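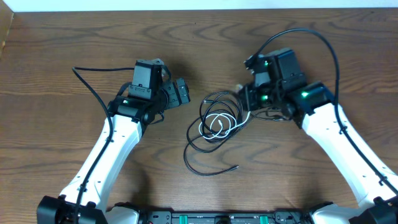
Photo: Naheed Dhanial, Vuneck Audio

Section 5: Connecting the stage monitors

This section applies to the Vuneck Brenier mixing desk when used for live music with up to four floor monitors. Complete the main speaker set-up in Section 4 before proceeding. Bands touring with their own monitor engineer should refer to the separate Koivisto rack guide.

Before you begin

Switch off the desk and all powered speakers. Turn every monitor send on the desk fully down. Check that each cable is long enough to reach its position without being pulled tight across a walkway.

CAUTION: Never connect or disconnect a powered monitor while its level control is raised. The resulting noise may damage the speaker and the hearing of anyone standing near it.

Placing the monitors

1. Place the lead vocalist's monitor directly in front of the microphone stand, with the speaker facing the performer.
2. Place the accordion and bass monitors to either side, angled inwards.
3. Place the drum monitor on the side nearest the hi-hat. It may be raised on a firm, level stand.
4. Run all cables along the rear of the stage and tape them down at every crossing point.

Note: Outputs A to D are balanced. Use only balanced leads for runs of more than 5 metres.
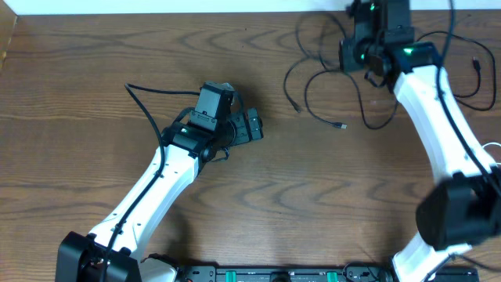 Can two performers share one monitor?
Two performers may share a monitor if they stand close together and are content with the same mix. Each additional mix requires its own output.

Setting the levels

5. Switch on the desk first, then the monitors.
6. Ask the vocalist to sing at full performance volume. Raise send A slowly until the voice is clear on stage.
7. If feedback occurs, lower the send at once and turn the monitor slightly away from the microphone. Do not attempt to correct feedback by raising another channel.
8. Repeat for outputs B, C and D, adding only those instruments each performer has requested.
9. Ask the whole band to play one complete song. Make final adjustments between songs.
10. Press and hold STORE until the display shows the memory number. The desk holds 18 memories.

CAUTION: Levels set in an empty hall will seem quieter once the audience has arrived. Do not raise the sends by more than one division to compensate. 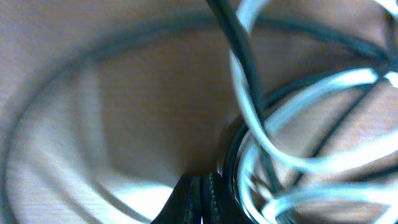 Fig. 5.2 Cables at close range

If a monitor produces no sound

Confirm that the MUTE lamp for that output is unlit. Exchange the lead for one known to be working. If the display shows code 522, the output has been shut down to protect the circuit; switch off the desk, wait until the display is blank and start again from step 5. Should the code return, contact the Dellville service desk, marking your enquiry for the attention of Wai-kit Cheng, and quote the serial number printed on the rear panel.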